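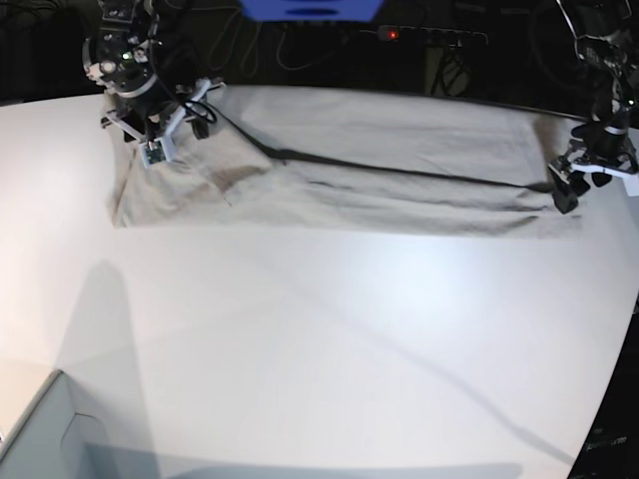 Product Review: Parnberg Fabric Steamer, Model 16

Reviewed by Edem Bonsu for the Skumamell Household Testing Office

The Parnberg is a handheld steamer sold for home use and small tailoring shops. The office purchased one unit at the regular retail price of $93 and used it through April on shirts, table linens and lined coats.

The tank filled easily at the sink and did not leak when the unit was tilted. Steam was ready in under a minute. Light cotton needed one slow pass. Heavy linen needed several, and the best results came when the cloth was first laid flat and smoothed by hand.

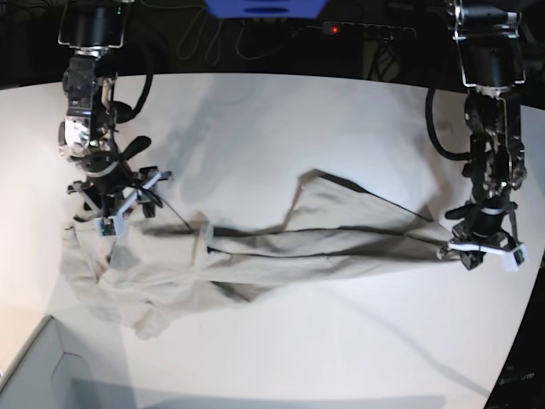

A beige garment spread out on a white tabletop.

Two faults were noted. The trigger lock is stiff and tires the thumb during longer sessions. The printed guide gives no cleaning schedule for areas with hard water, and Parnberg's customer service line referred us back to the same page.

The Sumampouw steamer, tested earlier under the same conditions, is lighter in the hand but has a smaller tank and had to be refilled twice during a single coat.

Rating: 8 out of 10. The Parnberg is recommended for households that steam clothing every week. Readers who need a travel model should look elsewhere.

Replacement tanks are sold separately under part number 731.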